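Proyecto Plomumus: aprender a abrir cajones a partir de vídeo en primera persona
Memoria de prácticas — Jhosep Sotelo
24 de abril de 2024

Cuando empecé con esto pensaba que lo difícil iba a ser la red. Pues no, ¡lo difícil fue decidir cuándo empieza un agarre! Mi idea era sencilla: grabar manos humanas acercándose a muebles, sacar la posición de los dedos en cada fotograma y entrenar con eso una política para el brazo del laboratorio.

Etiqueté más de 3.000 fotogramas repartidos en 13 tareas (sí, a mano, y sí, acabé harto). Comparé 2 formas de marcar el inicio: por distancia entre la punta de los dedos y el mueble, o por cambio de velocidad de la muñeca. La segunda me gustó mucho más, porque con la primera el modelo se confundía en cuanto una mano se quedaba quieta cerca del frontal sin tocar nada.
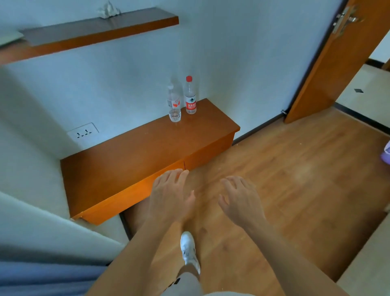
Lo que sigue fallando son los muebles bajos. El modelo acierta bien la altura, pero duda con la orientación de la palma y a veces manda la pinza de lado — en 6 tareas tuve que repetir el entrenamiento con más ejemplos mirando hacia abajo. También me queda pendiente separar mejor mano izquierda y derecha cuando los antebrazos entran desde la parte inferior. En julio quiero probarlo con los datos de Hilham, que tienen tiradores de otro tipo.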